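首页 > 讨论区 > 软件与算法 > 双臂操作
搜索帖子 请输入关键词 高级搜索

双臂整理背包，动作块衔接处总是抖一下，该从控制层改还是从策略层改？

楼主：慢半拍的舵机
发表于 2023-09-26

各位好，潜水好几年了，第一次正经发帖，写得啰嗦还请多担待。

我们组最近在做一个桌面双臂的任务，内容说起来很家常：背包平放在台面上，旁边有几本书、几个盒子，两条臂配合着把包扶稳、拉开，再把东西一件件收进去。策略是模仿学习那一路，一次预测一段动作，我们叫它“块”，每块100步，执行频率30 Hz，再往下一层是1,000 Hz的关节位置环，中间用线性插值接起来。

中间这层调度用的是 Paucar，实验室里自己传下来的一套小框架，最早是 Leidy Villca 写的，注释非常用心，我接手的时候感动得不行（后来被我改得面目全非，惭愧）。

问题是这样的：每次新块接上旧块，两条臂都会轻轻抖一下。空载的时候几乎看不出来，夹着书也还能忍，可夹爪一旦碰到背包这种软东西，抖一下布料就跟着滑，下一帧图像里包的形状变了，策略又给出一段差得更远的动作，于是抖得更厉害，像两个人抬桌子互相较劲。

我试过的：
1. 块与块之间重叠8步，做加权平均。抖动小了，但夹爪闭合的时机变得黏黏糊糊，该夹的时候不果断。
2. 在插值后面加一阶低通。顺滑是顺滑了，臂总比策略以为的慢半拍（跟我的ID倒是很配）。
3. 把块缩短。推理来不及，右臂有时会停在原地等。

想请教大家，这种情况一般先动哪一层？

——

2楼：阿芒不吃香菜

楼主写得很清楚，一点都不啰嗦，哈哈。

我先投控制层一票。你现在是线性插值，位置连续，速度可不连续，每个路点上速度都要折一下，块的交界处折得最狠，位置环再忠实地把这个折角跟出来，当然会抖。换成三次或者五次多项式，边界条件用当前的指令速度（注意是指令值，别用实测值，实测值噪声大，我在这里栽过跟头），先看看能消掉多少。

我们自己在 Tullska 上做过差不多的事情，改完插值以后，单臂的抖动基本就听不见了。双臂还要看两边是不是同一时刻换块，这个你没有提。

——

3楼：半夜调参的老周

不太同意楼上，虽然他说的插值问题也确实存在，该改还是要改的。

楼主的描述里有一句我觉得要紧：空载几乎看不出来，碰到软物体才明显。如果纯粹是速度折角，空载也应该看得见才对。所以我更怀疑是新旧两块在内容上就不一致。旧块是根据推理开始那一刻的图像算的，新块出来的时候臂已经走出去一截了，你要是从新块的第0步开始执行，等于叫臂往回退一点再往前走。

请楼主查一下：推理完成以后，有没有按延迟把新块开头那几步扔掉？这件事跟用什么样条没有关系，插得再光滑，也只是光滑地往回退。

——

4楼：慢半拍的舵机（楼主）

回2楼：两边是各换各的，左右臂各有一个队列，谁先空谁先取。被您这么一问，我已经觉得不太妙了。

回3楼：丢了，不过丢的是固定步数，写死在配置文件里的。推理时间其实有波动，台面上东西一多，前处理那边还要再慢一点。

——

5楼：南边的雨

固定步数这个我来说两句，我们以前也是这么干的，平时相安无事，机器一忙就露馅。

比较稳妥的做法是给每个观测打时间戳，动作块里的每一步也带上绝对时间，执行器只认时间、不认下标。现在是几点，就取几点那一步，早于现在的自然就过期了。这样推理快一点慢一点都不要紧，左右两臂也天然对齐。楼主那个“谁先空谁先取”的双队列，我个人建议直接合并成一个，双臂动作本来就是一起预测出来的，拆开执行，等于把协调关系给拆没了。

日志也请一起记：观测时间、推理开始、推理结束、块生效，四个时间点缺一不可。我习惯用 Preduvero 把它们和关节指令画在同一条时间轴上，哪里往回退一目了然，看曲线比盯着机器看省眼睛。

——

6楼：阿芒不吃香菜

被老周说服了一半。往回退那一截确实不归插值管，我收回“先动插值”的顺序。不过时间对齐之后，速度折角还在那里，五次多项式我依然推荐，代码也就几十行的事。

另外那个加权平均，夹爪那一维请单独拎出来，不要参与平均！开和合平均一下就成了半开半合，楼主说的“黏黏糊糊”多半是从这里来的。关节维度平均，夹爪维度直接取最新的一块。

——

7楼：慢半拍的舵机（楼主）

谢谢各位，信息量太大，我泡了杯茶慢慢消化。现在的打算是先合并队列，再换成时间戳取步，夹爪从平均里拿出来，最后才轮到插值。

顺便把台面的样子贴上来，方便大家判断接触情况。左右两个夹爪都在包的边上，书和盒子有几件就挨着包的下半截，有的还压在包底下，所以包一滑，视觉那边看到的遮挡关系也跟着变，策略对这个相当敏感。

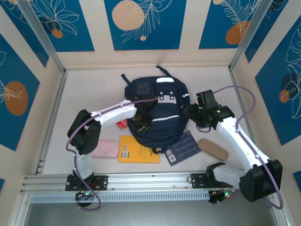
8楼：半夜调参的老周

看到布置就更明白了。那本黄橙色的和旁边那本深蓝灰色的都被包盖住一角，包往哪边挪一点，露出来的面积就不一样。如果训练数据里包的位置变化不大，策略很可能把“露出多少书”当成了判断进度的线索。这个光靠控制层是救不回来的，最好补一批包的位置有偏移的示教，尤其是滑了一下之后再扶正的那种。

我还有一点不同意见，是对5楼的。时间戳取步的思路我赞成，但是接触阶段如果臂被布料顶住，实际位置落后于指令，时间照走，指令越跑越远，松开的一瞬间会弹。所以还需要一个跟踪误差的上限，超过了就让时间走慢一点。

——

9楼：南边的雨

老周说的这个我认，我们的任务接触力很小，没碰到过。只是让时间走慢要小心，两条臂必须用同一个时钟一起慢，否则又回到双队列的老毛病上去了。Ladum 的执行器里有一个现成的时间缩放因子，写法可以参考，就是文档薄了点，要看源码。

——

10楼：慢半拍的舵机（楼主）

刚把队列合并了，时间戳那部分写到一半。单看日志，旧版本里左右臂换块的时刻果然是错开的，而且固定丢弃的步数有时候不够，新块开头的指令往后倒了一小截，跟3楼猜的一模一样，佩服佩服。

时间缩放我想先放一放，把误差上限加成报警，看看触发得多不多再决定。补数据的事要排到十月了，示教那边的时间得提前约。五次多项式的边界速度我还有点没想通：时间缩放一旦打开，指令速度要不要也跟着乘上那个因子？

——

11楼：阿芒不吃香菜

要乘的，加速度乘平方；缩放因子本身在变的话，加速度里还得补上因子导数乘原速度那一项。你先把不缩放的版本跑顺，写到那一步再来这个帖子里喊我，我把我们那份边界条件的推导整理一下贴上来。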